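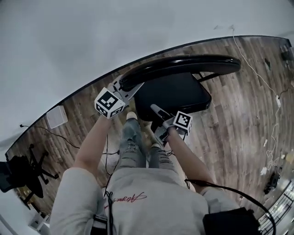
Ticket 646 – VR headset distraction during hand surgery, sedation log mismatch
Product: Plonine headset, bedside tablet, Grellbridge connector
Site: Clundalico day surgery, hand unit
Status: Open
Print this page | E-mail this ticket

Opened July 8, 2019

Reported problem: The headset session record and the anesthesia record don't agree. For patients who wore the headset during carpal tunnel release or trigger finger release, the session record says "comfort target met" and the anesthesia chart shows a top-up of sedation in the same minutes. The unit wants to know which one to believe. The vendor summary says patients on the headset need less sedation. I can't confirm that from what we have, and I'd ask everyone to stop repeating it in meetings until this ticket is closed.

Setup at the site: Two headsets, one tablet, one Grellbridge box that passes session data into the chart. Local anesthetic is given in the usual way. The headset goes on before the tourniquet is inflated and comes off at skin closure, or sooner if the patient asks.

Entry 1
Checked the clocks first. The tablet was running 48 seconds ahead of the charting system. Corrected it and set it to sync overnight. I don't think this explains the mismatch. Less than a minute of drift doesn't turn a dose into no dose.

Entry 2
Asked the vendor how "comfort target met" is worked out. First reply was a link to the brochure. Second reply said the score runs from 0 to 100 and comes from head movement plus the patient's answers to the on-screen prompts. So a patient who lies still and ignores the prompts scores well. A patient who is sedated also lies still and ignores the prompts. I have sent this back as a question and would like a real answer.

Entry 3
Vendor reply: "The algorithm accounts for engagement." No detail on how. Asked again.

Entry 4
Sat in on a morning list to watch the equipment in use. Notes:
- The nurse has to start the session on the tablet and again on the headset. If the second start is missed, the tablet shows a session running and the patient sees a gray loading screen.
- Volume was set high enough that one patient did not hear the surgeon ask her to move her thumb. The surgeon had to ask three times. With local anesthesia we want people able to answer, so this is more than a nuisance.
- The strap slips on a surgical cap. Staff use tape.
- Nothing on the tablet warned about any of this.

Entry 5
Tested the double start problem with no patient. Left the headset on the loading screen on a foam head for ten minutes. Session record: comfort target met. Score 97. Repeated it with the second headset, same result except the score was 96. I would call that a serious fault. Raised priority to high.

Entry 6
Vendor says the foam head result is "not a supported use case." Agreed, but a headset that gives a foam head a near perfect score is not measuring comfort. Asked for the raw prompt answers to be sent through to the chart along with the score. They say the Grellbridge connector drops any field over 3000 characters and the raw answers are longer than that. Grellbridge says the limit can be changed by the customer. Each has asked me to speak to the other.

Entry 7
Changed the limit myself using the Grellbridge admin page. Took five minutes. Raw answers now come through – most of them are blank. In the first week of sessions with full data, more than half the patients answered no prompts at all after the first one.

Entry 8
The unit lead asked if we should go back to playing music. Not my call, but nothing in this log says music would do worse. The Zhong protocol the vendor keeps citing compared the headset with nothing, not with music and not with a nurse talking to the patient. It also used a fixed sedation plan, so it can't tell us whether the headset lowers the dose.

To be fair to the thing, several patients said they liked it. One asked to finish the underwater program before she was moved. Liking it is fine. It doesn't settle what the ticket is about.

Workaround until a fix is in place:
1. Treat the anesthesia record as correct. Do not use the session score for any clinical decision.
2. Check the picture in the headset before placing it on the patient.
3. Keep volume at level four or lower.
4. Ask the patient for a pain score out loud, same as before, and chart it by hand.
5. Write down the reason for any top-up. "Headset in use" is not a reason.

Entry 9
Vendor now promises a software update in November that will stop the score from showing when no prompts are answered. I asked if past records will be corrected. They will not. That means the figures already used in the vendor summary include sessions like our foam head, or could. Asked how many. No reply yet.

Entry 10
Second request sent. Ticket stays open. Please don't close it as "user training."

We use cookies to keep you signed in and to remember your settings. Accept | Manage

Contact the service desk | Copyright 2019 Clundalico | Back to top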